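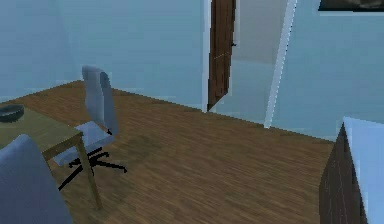 Jirkard Home Skills Team | News

March 9, 2018. Hi, I'm Bronwyn Bolger, and I run the practice rooms at Jirkard. Today we're opening up Waaka, our set of recorded examples for teaching home robots to do small chores, and I'm so happy to finally say that out loud! It holds 2000 runs, every one driven by a person at a desk while the simulated robot copied along.
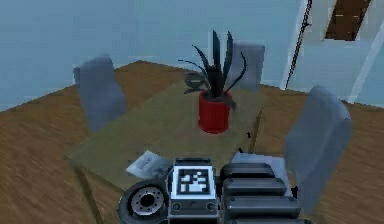 Tane Tipoki drives more runs than anyone else on the team, and he likes the table jobs best. Reaching in is the hard bit. With a red plant pot in the middle and chairs on three sides, he has to bring the arm in low and slow (he talks to it the whole time), and those careful approaches are what we want the system to learn from. Messy tries stay in the set too, with a label.

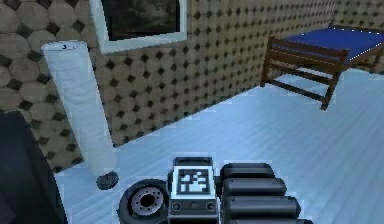
Hedvig Lindholm picks the rooms, 36 of them so far, and she changes the walls and floors a lot so the system can't lean on one look. Bedrooms were her idea back in December. I love her octagon tiles next to that very blue mattress, even if I wouldn't sleep there! The square marker on the gripper stays the same from room to room.

Labs can ask for Waaka starting today, and our friends at Zovov are already training on it. Write to Ruby-Lee Goodwin on the Jirkard press desk for access or a chat with the drivers.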